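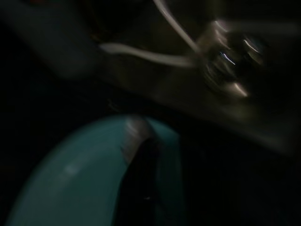 Astley two-arm kitchen helper

For staff kitchens, tea points and small canteens

If you have ever worked somewhere with a shared kitchen you know how the washing-up goes. One person does it on the way to a meeting, another leaves a bowl to soak, and by four in the afternoon the cleaner has a full sink before she has even started on the floors. The Astley was built for that sink. It is a pair of arms on a narrow base that stands at the front edge of an ordinary worktop, and it works with the tap, the plates and the cupboards you already have.

We are really pleased with this one! It began as a bench project for our own tea room at Lunlow, and the people who use that room every day had more say in it than the engineers did. They asked for it to be quiet, they asked for it to stop when somebody wants to fill a kettle, and they asked (quite firmly) that it should never put the mugs where only the tallest person can reach.

What it does

The Astley picks up bowls, plates, cups and lidded tubs, moves them between worktop and sink, and sets them down to drain. Both arms can work together on one item or separately on two. It will also gather up loose cutlery, though it is slower at that than a person is, and we would sooner say so here than have you find out in your first week.

It does not handle sharp knives. Please keep those out of its area altogether. Heavy pans are also a job for people, as are glasses with thin stems.

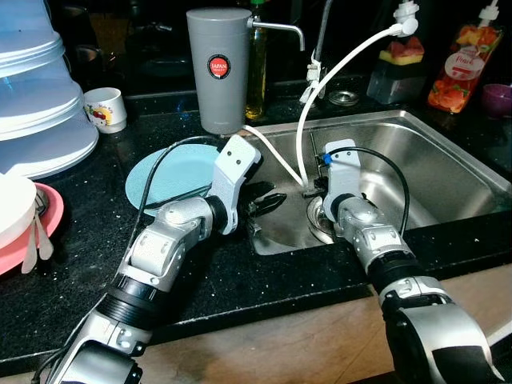 Reading time: 3 minutes

The sink is where most of the effort went. Real ones have hoses, filters, bottles of oil and washing-up liquid standing all round them, and we didn't want to sell something that only works once you have cleared everything away. The arms are taught in your kitchen, with your things left where your staff like them. A tap with a tall neck or a filter on the worktop is no trouble, so long as it stays in more or less the same spot.

Steel basins are harder than they look, as a shiny wall next to a shiny bowl can confuse any camera. The current Midix software copes far better than the old one did. In our own trials it was taught on 1,681 separate pick-ups, many of them awkward on purpose: bowls on plates, spoons under bowls, lids on the wrong tubs.

What changes for the people there

Cleaners and kitchen staff ask us this first, and they are right to. At Lunlow nobody's hours were cut. The evening cleaner used to spend the first part of her shift at the sink and now starts with the tables, and she gets the deep cleaning done in April instead of putting it off until the summer. She also decides when the Astley runs. The start button is hers, and the office upstairs has no way to override it.

There is some new work too. The fingers need wiping down after each session and the pads want changing when they wear smooth. Somebody has to look over the draining area and put right the odd plate that has been left at an angle. Allow 15 minutes a day for all of it, a bit more in the first month while everyone is getting used to things. 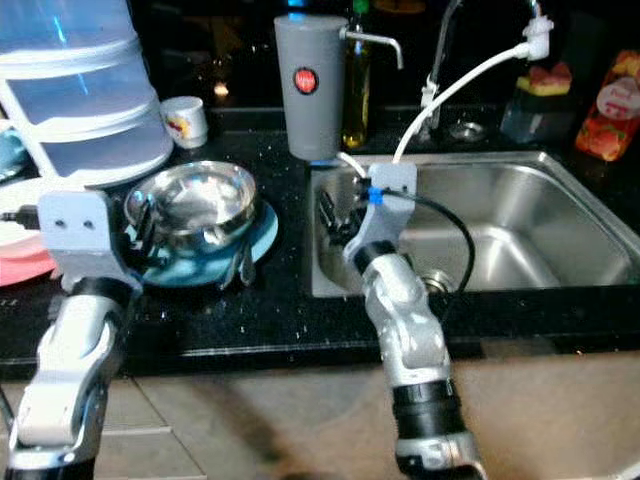

Page last changed: April

Fitting and teaching

We visit twice. On the first visit we measure the worktop and watch the kitchen in use over a lunch break. On the second we fit the base and teach the arms, with your staff in the room and having a go themselves. It is good fun, and people who were wary at breakfast are often the ones arguing about where the bowls should live by the afternoon.

In the box

2 arms with cables and mounts
Base and floor plate
Finger pads, one spare set
Stop button on a long lead
Pinto wall panel
Printed guide for kitchen staff

Good to know

Some 29 everyday items can be taught on the standard plan, and more can be added later. The Pinto panel shows what the arms will do next in plain words, with large type. Worktops of stone, steel or laminate are all suitable. The floor in front should be level and free of mats.

Spare pads and cable clips can be ordered from the Lunlow parts page.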